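Kitchen handling cell shown at Stusley open day

Stusley opened its robotics workshop to visitors in March, with a kitchen counter cell as the main demonstration. The cell is part of Flollow, a project on handling household goods. Sessions ran for 10 minutes each and the workshop recorded 143 visitors.

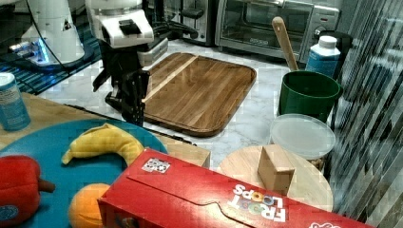
A two-fingered gripper beside the board on the Flollow counter.

Diarmuid Nic Giolla, who leads the project, told visitors that the control software, Sisay, plans each grasp from camera data and limits finger force according to the object's class. Soft items and thin cardboard are assigned the lowest limits. The grasp library holds 2000 entries, most of them recorded at the Brisen site. 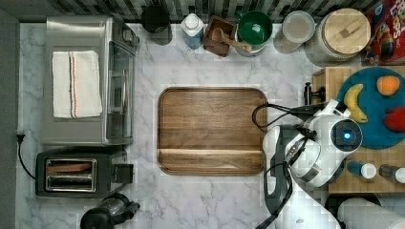
The counter from overhead, with the tray at centre and the teal plate at right.

Visitors asked mainly about cycle time and cleaning. Nic Giolla said neither has been optimised at this stage. A second open day is planned once the Brisen cell has been recalibrated.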